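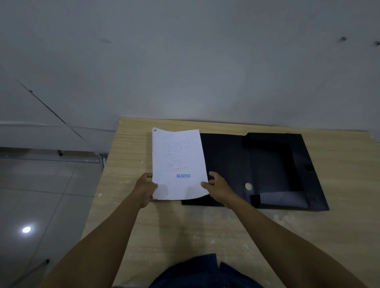
티켓 478: 문서 분류 작업, 도장 판독 단계에서 라벨 뒤바뀜
작성: Laiba Niazi / 담당: Takeshi Hirose
댓글 6 · 공유 12

증상
Jultico 정책을 1인칭 시연 데이터로 재학습한 뒤, REJECTED 도장이 찍힌 서류를 승인 쪽으로 보내는 경우가 나옴. 시연 245건 중 12건에서 재현. 집기와 들기 동작은 정상이고 분류 라벨만 틀림.

확인한 내용
- 종이를 세로로 들고 있는 구간에서 도장 글자는 사람 눈으로 읽힘. 위쪽 작은 본문은 읽히지 않지만 분류에는 쓰지 않음.
- 종이가 휘거나 손 그림자가 아래쪽 여백에 걸려도 결과는 같음. 조명 문제는 제외.
- 틀린 12건은 전부 Stirkcombe에서 수집한 묶음.

원인
Stirkcombe 묶음은 Parkstead 묶음과 프레임 간격이 다른데 전처리에서 같은 값으로 잘랐음. 라벨이 여섯 프레임 밀려 다음 서류의 판정이 앞 서류에 붙음.

조치
Paracha 전처리 스크립트에서 간격을 묶음별로 읽도록 수정하고 245건 전체를 다시 정렬함. 재학습 후 같은 12건을 돌린 결과 오분류 0건.

남은 일
5월 수집분은 아직 재정렬하지 않음. 끝날 때까지 학습에 넣지 말 것. 논문 표의 분류 정확도도 새 값으로 교체해야 함.

상태: 수정 완료, 5월분 확인 대기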